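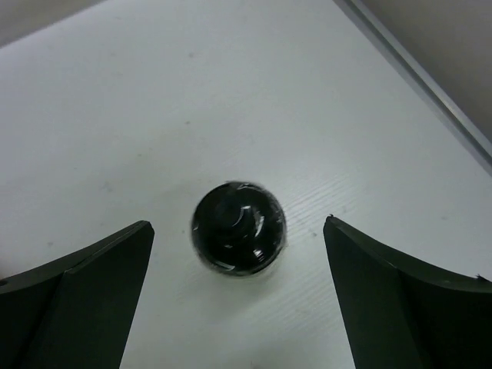

Teaching by hand at the Follholm workshop

The arm at Follholm now has its first full set of hand-taught demonstrations. The set holds 500 recordings of one job: reach down to a small round object on the bench, close the gripper on it, lift it and set it down somewhere else. Work on it began in January, and the recordings are now on the shared drive for anyone in the group who wants them.

Members who came to the spring open evening will remember that we were still arguing over how to do the teaching. There were two ways on offer. In the first, you switch the motors to their slack setting, take hold of the arm and move it through the job yourself while it notes the position of every joint. In the second, you sit at the other end of the bench with a smaller copy of the arm, made by Morau, and the large arm follows whatever the small one does.

We tried both. Moving the arm directly is easier to learn, and most people managed a clean pick within a few minutes. The trouble is that your own hands and sleeves get into the wrist camera's view, and a program trained on those pictures may come to expect a sleeve. The copy arm takes longer to get used to. There is a short delay between your hand and the gripper, and beginners tend to overshoot and then correct, so that the recording has a wobble in it. After an evening or two the wobble mostly goes. All 500 recordings in the set were made with the copy arm.

How a session runs

One person drives and one person keeps the log. The driver brings the gripper down over the object with the fingers open, stops, checks the view from the wrist, then goes lower and closes. The stop matters. Early recordings were made in one quick sweep, and the trained program copied the sweep faithfully, including the part where it knocked the object over. We now ask drivers to hold still for a moment with the object between the fingers and a bit of clear bench showing on each side.

The log keeper moves the object between attempts. Please put it in awkward places as well as easy ones. A set in which the object is always in the middle of the bench teaches the arm to go to the middle of the bench. Turn the lights on and off between batches too. Glossy tops throw back a bright spot, and the spot moves when the lamp does.

Failed attempts should be kept and marked as failed in the log. Do not delete them. A few drivers have been tidying up after themselves, and we have lost some useful material that way.

What the arm can do so far

A program trained on the set will pick up the object and put it down when the bench is otherwise clear. It is less good near the edge of the bench, where we have few recordings, and it still sometimes closes its fingers too early. We have not tried it with two objects at once. Anyone hoping to see it sort a drawer at the summer show will have to wait.

The next target is 2000 recordings, taking in objects of other heights and colours. The Sastska group has offered to record part of that on their own arm, which is the same model with different fingers. We do not know yet how well recordings from one will carry over to the other. A small batch of 10 will be swapped first, so that both groups can check that the files open and that the joint numbers are in the same order. They were not last time.

Practical notes

The recording software has been moved to the newer computer under the bench. The old one still starts up but should not be used, as its clock drifts and the pictures fall out of step with the joint readings.

The slack setting is now behind a switch with a cover. Support the arm with one hand before you use it. The upper joint drops faster than people expect.

Written instructions for drivers and log keepers are in the Abernathy folder, beside the computer. They were rewritten last month and the earlier printed sheets can be thrown away.

Sessions are open to all members from 6.30 in the evening. No experience is needed for either job, though new drivers are asked to do one practice batch before their recordings go into the set. Put your name on the sheet by the door, and note which arm you have used before, if any.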